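Skondico Hall playroom and yard: autumn safety walk-through
Sun 30 March

Hello all! The whole building got its going-over this morning and I'm thrilled with how much has come good since August. Items are marked OK, FIX or WATCH, with comments underneath. Please read the FIX ones even if you skip the rest.

ENTRY AND HALLWAY

Front door closer: OK
Shuts slowly and latches every time. What a difference! Little fingers are much safer than they were with the old one.

Child gate at kitchen end: FIX
The top hinge screw has worked out again. I tightened it by hand but it needs a longer screw and a wall plug. Keep the gate tied back until then and keep the kitchen door shut.

Hallway mat: OK
Lies flat, no curled corners.

Exit sign over side door: OK
Lit, and stayed lit on the battery test.

PLAYROOM

Power points, 18 in total: OK
All have covers. One cover near the piano is a different type from the others and a bit stiff, but it does the job.

Window cords: OK
All up on their cleats, well out of reach. The new cleats from Stukeven are terrific, nice and deep so the cord doesn't slip off.

Bookcase anchors: WATCH
Both brackets are firm. The plaster around the left one has a hairline crack that I've marked with pencil at each end. If it grows past the pencil, empty the top shelf and let me know.

Small parts: OK
Every tub in the under-threes corner went through the choke tube. A couple of beads had migrated from the craft cupboard, so please keep checking when you pack up. 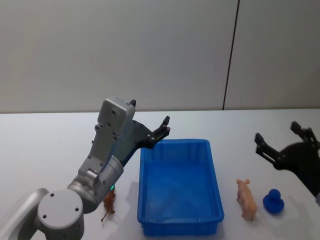 Wall heater guard: FIX
Two clips missing on the bottom rail. The guard stays put if you leave it alone but a toddler could lift it. We won't need the heater for a few weeks, so it's off at the switchboard with a tag on it. Leave the tag there, please.

Foam floor tiles: OK
Scrubbed, dried and back down. They came up beautifully with the Skivon cleaner and a stiff brush.

First aid kit: FIX
Short on small bandages and the saline has passed its date. Everything else is in order. The refill list is taped inside the lid.

YARD

Pawłowska Street gate: OK
Self-closes from wide open and from just ajar. The latch is well above kid height.

Softfall under climbing frame: WATCH
Good depth nearly everywhere, thin at the foot of the slide where they all land. Rake it back in before each session. I'd love to see a top-up before winter.

Climbing frame bolts, 21 in total: OK
All capped and tight. No splinters on the rungs either, so the sanding was well worth it!

Sandpit cover: OK
One new patch, holding nicely.

Shade sail: WATCH
Some fraying at the shed corner. Fine for now, but take it down if strong wind is forecast.

STILL TO BUY
Longer hinge screws and wall plugs, 3 heater guard clips (one spare), bandages, saline.

Keep receipts in the envelope in locker 341. Next walk-through is in August.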